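Skript Farbenlehre / Wahrnehmung, Sitzung 2
Mitschrift zum Nachlesen, ergänzt von Chun-yin Hsu
Stand 24. Januar 2026

Nachtrag zur letzten Stunde
Simultankontrast: dieselbe Farbe wirkt je nach Umfeld anders. Graues Feld auf Rot kippt ins Grünliche, auf Blau eher ins Gelbliche. Bitte selbst mit Papier ausprobieren, am Bildschirm klappt es schlechter. Nicht verwechseln mit Sukzessivkontrast (Nachbild!), kam in den Abgaben 11 mal falsch.

Drei Größen, immer getrennt angeben:
Farbton – welche Farbe überhaupt
Sättigung – wie bunt, Abstand zum Grau
Helligkeit – wie nah an Weiß oder Schwarz

Pastell heisst: hell, wenig gesättigt. Rosa ist also kein eigener Farbton, sondern aufgehelltes Rot. Im Alltag trotzdem eigenes Wort, siehe Text von Menon im Reader. 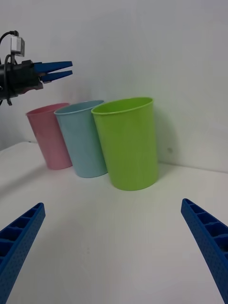
Sprachen teilen das Spektrum verschieden auf. Russisch hat zwei Grundwörter für Blau (goluboj, sinij), Deutsch eins. Ob man deshalb anders sieht: umstritten. Reaktionszeiten unterscheiden sich wohl ein bischen, mehr würde ich daraus nicht machen. Für die Klausur reicht: Berlin/Kay, Grundfarbwörter, maximal 11 im ursprünglichen Modell.

Farbkonstanz
Weißes Papier bleibt weiß, auch unter der Glühlampe. Gehirn rechnet Beleuchtung heraus. Geht schief bei einfarbigem Licht (Natriumlampe) oder wenn Hinweise auf die Lichtquelle fehlen. Schatten im Inneren von Gefäßen: Wand innen wirkt dunkler, oft auch satter, wir lesen trotzdem »ein Gegenstand, eine Farbe«. Mehrfachreflexion an der farbigen Innenwand spielt mit rein.

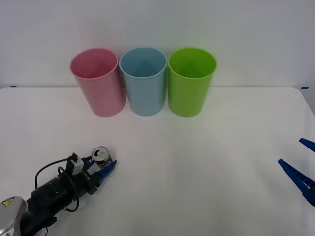 Aufgaben bis zur nächsten Sitzung
1. Zwei Gegenstände aus dem eigenen Haushalt, je Farbton, Sättigung, Helligkeit in Worten. Keine Handyfotos messen.
2. Reader, Kapitel Sorholm, nur der Abschnitt zu Metamerie.
3. Wer Referat hat (Hsiao, Chuang): Gliederung vorab per Mail, max. eine Seite.

Klausur im Mai, 100 Punkte, Formelsammlung nicht nötg.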